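## 4. Recording cloth tasks at home

Read this section after you have paired the gripper with the Nillaveck app and passed the grip check in Section 3. It covers cloth tasks only: picking up, spreading, folding, and moving fabric on a bed, sofa, or table. Hard objects are in Section 5.

Each recording you make is called an episode. One episode is one complete try at one task, from open jaws to open jaws. The learning system is trained on the motion of the gripper together with the view from its camera, so both have to be usable. An episode with good motion and a blocked camera is rejected at Brendport, and so is the reverse.

### 4.1 Before you start

1. Charge the gripper until the light on the base stays green. A full charge covers a normal session.
2. Wipe the lens with the gray cloth from the Revdale kit. Do not use paper towels.
3. Open and close the jaws five times. The pads should meet evenly along their full length. If one pad has slipped, see 3.6.
4. Check free storage in the app. You need space for at least 2000 seconds of video. If you have less, upload or clear older sessions first.
5. Turn on the room lights if the daylight is changing quickly. Steady light matters more than bright light.
6. Move phones, mail, medicine, and anything with a name or address on it out of the room or into a drawer.

**Caution:** Remove pins, brooches, and loose buttons from the fabric before you record. They can cut the pads.

### 4.2 Setting up the bed

You don't need a plain background. Patterned blankets, pillows, and clothes left where they normally are make the recordings more useful, and the model does badly on patterned cloth when it has only been trained on plain cloth. Leave the bed close to how you found it.

1. Choose one piece of cloth as the target. It should be thin enough for the pads to pinch through a single layer.
2. Put the target on top of the bedding, within easy reach of where you will stand. It should not hang to the floor.
3. Leave some wrinkles or a fold in it. If it comes out of the closet folded flat, shake it once and let it drop.
4. Make sure you can tell the target from what is under it when you look at the live view in the app. Two patterns are fine if the colors differ. White on white is not.
5. Stand so that a window is to one side or ahead of you. With a window behind you, your shadow moves across the cloth during the whole episode.

The live view is very wide and bends toward the edges. The corners are black. This is normal for the lens and no setting changes it. Keep the target in the middle part of the view, where it is bent the least.
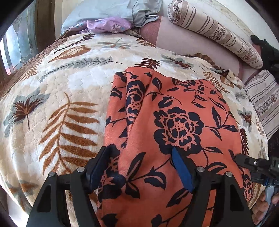

*Fig. 4-1. Jaws open over the target cloth, with a patterned blanket underneath.*

Compare your own live view with Fig. 4-1 before the first episode. Both jaws should show at the bottom, open, with the cloth between and beyond them. If you see only one jaw, the camera mount has turned. Loosen the collar, turn the mount back to the mark, and tighten it again.

**Note:** In two-hand sessions the second gripper will often show at the side of the view. You don't have to keep it out. Do keep it from crossing in front of the target before you start.

### 4.3 Recording an episode

1. Select **Cloth** in the app, then the task name. The name has to match what you are going to do. "Fold once" and "Fold twice" are separate tasks.
2. Hold the gripper over the cloth with the jaws fully open. Hold still for 2 seconds.
3. Press the start button. Wait for the short beep.
4. Lower the gripper until both pads touch the cloth. Approach at an angle. Coming straight down pushes the cloth flat and the pads slide off.
5. Close the jaws slowly on a raised fold or a free edge. If there is no fold, close the jaws while the pads are touching the cloth and one will usually form.
6. Lift a hand's width and pause. If the cloth slips out, try again in the same episode. You get 3 tries. After the third, stop and mark the episode **Incomplete**.
7. Carry out the task at the speed you would use with your own hand, or a little slower.
8. Open the jaws fully, move the gripper clear of the cloth, and press stop.

Don't touch the cloth with your free hand between start and stop. If you do it by mistake, finish the episode and mark it **Hand contact**. These episodes are still kept - they go into a separate set.

Do not delete failed grasps. The Vieira labeling team uses them, and a session with none at all gets sent back for review more often than one with several.

### 4.4 Between episodes

Change something small each time. The following changes all count:

- Turn the cloth, or drop it again so the wrinkles fall differently.
- Move it toward the head or the foot of the bed.
- Stand on the other side.
- Shift a pillow, or pull the top cover back a little.

Changing the target itself counts as a new group. Tap **New group** in the app before the next episode. If you forget, add it afterward from the session list, but do it before you upload.

After every tenth episode, open the last one and scrub through it. Look for blur, a lens that has fogged or been smudged, and pads that have worked loose. Ten bad episodes can be done over in a few minutes. A full evening of them can't.

### 4.5 Two-hand tasks

Spreading a blanket and folding anything wider than a towel need both grippers.

1. Pair the second gripper and wait until the app shows **L** and **R**. Tilt each one to confirm that the right letter lights up.
2. Press start on either gripper. Both will beep. If you hear one beep, stop and pair again.
3. Take hold with one gripper first, then the other. Closing both at the same moment makes the episodes hard to label.
4. Keep the two grippers from touching. The outer arms can catch on each other when the jaws are wide open.

**Caution:** Keep your fingers on the handle and away from the linkages. The joints close with enough force to pinch skin.

### 4.6 Problems

| What you see | What to do |
|---|---|
| Pads slide off the cloth | Wipe the pads with a damp cloth and let them dry. Try a steeper fold. |
| Pads pick up two layers | Open, lift clear, and approach again nearer the edge. |
| Window turns solid white and cloth goes dark | Close the curtain halfway or change sides. |
| Code 634 in the app | The gripper lost its position. Hold it still until the code clears, then record the episode again. |
| Code 634 more than once in a session | Add light to the room and check the lens. If it continues, stop and contact support. |

### 4.7 Ending the session

Close the session in the app before you switch the gripper off. Leave it on the charger with the jaws open, so the pads do not take a set. Uploads run over Wi-Fi only and restart by themselves after a dropped connection. Sessions received by Monday at noon are reviewed in the same week, and the result appears next to the session name.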